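Contact resistance and the workshop relay

The extractor fan in the workshop has been cutting out under load since June. The motor tested fine, the capacitor read within tolerance, and the thermal trip was not operating. That left the relay that switches it.

The relay is a Belkadi part, single pole, with a 12 V coil. I measured the coil first: 70 ohms, steady, no change when the case was tapped. Coil faults are fairly rare in my experience and I did not expect one.

The contacts were another matter. With a multimeter on its lowest range the closed contacts read as a short, and a reading like that tells you very little. The test current from a hand meter is a few milliamps at most, and the resistance of the leads is larger than the thing being measured. I went to a four-wire method: a bench supply set to 2 A through the contacts, and a separate pair of leads taken directly to the relay pins to read the voltage across them.

The drop was 610 mV. Divide by the current and the contact resistance is a little over 0.3 ohms. A healthy contact of this type should be in the low milliohms. At the fan's running current of 4 A the contacts would be dissipating close to five watts inside a sealed plastic case, and the case had gone brown on one side.

I repeated the test ten minutes later without touching anything and got a lower figure, then a higher one after cycling the coil. Pitted contacts do this. They meet at a different spot each time they close.

The replacement is a Lenetel relay with the same footprint. I have also fitted a snubber across the contacts, which the original board did not have. A fan motor is an inductive load and the arc on opening is what does most of the damage.
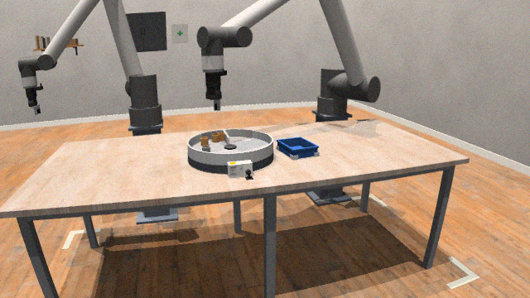
Milovan Trajkovski wrote in to say that the snubber should be checked for leakage current, as a large capacitor can pass enough to keep a small motor humming with the relay open. Mine is 47 nF and the fan stops properly, but he is right that the value needs some thought. He also prefers to measure the drop at the full load current. My bench supply will not go that high without folding back.

The old relay is in the drawer. I intend to cut the case open and look at the contact faces when the fine saw blade arrives.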